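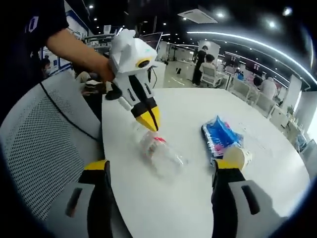
Crappie moved off the brush piles early on Dornus?

mudline_tx
5/17/19

Has anyone found crappie on the brush at Dornus this week? I fished out of the Dirnero ramp two mornings in a row and hit every pile I have marked between the ramp and the second creek. In April those piles were loaded. This week I got four short fish the first morning and one keeper the second.

Lake was at 491 when I launched, so it isn't a low water problem. Water is stained up in the creek and pretty clear on the main lake side. I was using minnows on a slip float and also a small jig straight down. Piles are in 16 feet of water. I could see something on the screen over them but it would not bite.

Did they move, or am I doing something wrong?

slabdaddy
They moved. The spawn is done and they're in between. I quit fishing that brush as soon as I see shad on the banks in the morning. Try the bridge pilings, early, about halfway down. The shady side is better once the sun gets up.

You may be seeing bluegill on those piles. They take over when the crappie leave.

mudline_tx
Could be bluegill. I did get my minnow stripped a few times with no real pull. Is the bridge fishable with boat traffic? I have a small aluminum and the wakes under there are bad.

slabdaddy
Get there at first light and leave by nine. After that it's no fun in any boat.

two_rod_limit
I don't agree that they all moved. I was out of Dirnero too and we caught fish off brush, just not the piles everybody has. The ones near the ramp get fished every day from February on. I think they are beat up more than they are empty. We had a decent box by ten and every one came off wood.

How long are you staying on a pile? If I don't get bit in ten minutes I go, but I come back to it later.

mudline_tx
Probably longer than that. I sat on the first one close to an hour because I could see them on the screen. Mine are all near the ramp since I don't like running far in that boat.

perch_jerker
Where's the brush that isn't near the ramp? Asking for everybody.

two_rod_limit
Not posting spots. I'll say main lake points with some depth close by. You can find them if you idle around with the graph on for an afternoon, that's how I did it.

perch_jerker
Every thread on here ends up the same. Somebody asks for help and the answer is go find it yourself. It's a public lake.

two_rod_limit
It is a public lake, and I put some of that brush in myself. I cut it, hauled it and tied the block on it. I'll tell anybody what bait and what depth. I'm not handing out the numbers on a page that anyone can read.

oldcove
Going to side with two_rod on this one. A few years back the fish and game map had the public piles marked with coordinates and those got cleaned out in one spring. They still have a map up at Tăng Bait by the highway, on the wall next to the minnow tanks, and it's good enough to start with. Some of those piles have rotted down to nothing but a couple on the east side are still holding.

slabdaddy
The cedar ones go fast. Hardwood lasts longer. I've had oak tops down there that still snag me after eight or nine years.

oldcove
Same here, and bamboo set in a bucket of concrete does fine too. Easier to get a jig back from.

gravelbar
On the screen question, what unit are you running? I have the Horano and out of the box it was set so high that everything looked like fish. Leaves, bubbles, all of it. I turned the sensitivity down and turned off the fish symbols and it was a different lake. If you are looking at little fish pictures over the brush you may be looking at limbs.

mudline_tx
Horano, the 5 inch. And yes, I have the fish symbols on. I'll turn them off and look again.

gravelbar
Menu, sonar, page 2. It's buried. While you are in there set the scroll speed up if you are sitting still.

perch_jerker
You don't need a graph to catch crappie at Dornus. I troll two jigs behind the boat along the creek channel and catch them all summer.

two_rod_limit
That works, in June. I never had much luck with it this early. What speed?

perch_jerker
Slow as it'll go. If it's windy I drag a bucket. Chartreuse with a white tail, or all white when the water is clear.

mudline_tx
What line are you all using around the brush? I've got a 2000 size spinning reel with six pound mono and I break off a lot. Wondering if I should go to braid.

slabdaddy
Eight pound mono and light wire hooks. The hook bends out and you get it all back. With braid you'll either pull the whole pile up or have to cut it.

gravelbar
I use ten pound braid with a mono leader and like it. You feel the bite better in deep water. It's a pain to retie in the wind though, I'll give him that.

oldcove
Reel is fine. A 2000 is what I have on three of my rods. Check your guides for a nick if you're breaking off somewhere other than the knot.

mudline_tx
Update. Went back out this morning for half a day. Did the bridge first and got five keepers by eight, all on the shady side, nine or ten feet down. Then it got rough and I left. Turned off the symbols on the Horano and looked at my piles again. Two of them have hardly anything on them. The third one had a few marks up high so I set the float shallower and got three more off it, plus a bunch of bluegill. So I guess both of you were right.

Found the nick too. Second guide from the tip.

slabdaddy
Good deal. That bridge bite should last a couple more weeks unless they pull the lake down.

two_rod_limit
Nice. Try that third pile again in the evening.

perch_jerker
Anybody know if the dock lights at Dirnero are back on? They were out the last time I night fished there.

oldcove
One was working when I loaded up after dark. The one by the courtesy dock is still out.

Recent threads
Dirnero ramp parking on holiday weekends
Minnow prices at Tăng Bait
Horano transducer mount on an aluminum transom
Catfish on jugs, upper end of Dornus
Best way to keep bamboo upright in a bucket
WTB: small anchor and rope
Sand bass schooling yet?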